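Unit 7: Sorting and Storing Small Cables and Wire

Welcome back, everyone. Last time we talked about stripping and crimping, and I promised we would get to the part of bench work that people tend to put off until January, namely what to do with all the wire that piles up once a project is finished. It is a slower subject, I know, but I have grown rather fond of it over the years!

Start by clearing yourself a patch of plain tabletop, a light one if you can get it, and have your containers on the table before you touch a single wire. A shallow tray does nicely for thin hookup wire, and a deeper bin is kinder to USB cables and anything else with a stiff jacket. 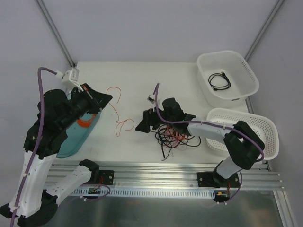
Tangles come next, and please be patient with them. Find a loose end, follow it back into the pile with your fingers, and open the loops outward as you go (pulling only tightens things up). Black and red wires that have been stored together will cling to each other, so free one color first and lay it to the side. Thin, curly wire can be wound gently around two fingers and set down as a coil.

For the exercise, use the mixed bag marked 2562 from the Nastow cabinet. Coil everything, tray the thin wire, bin the cables, and write down anything with damaged insulation on your sheet. Spare trays are on the Rizk shelf by the door.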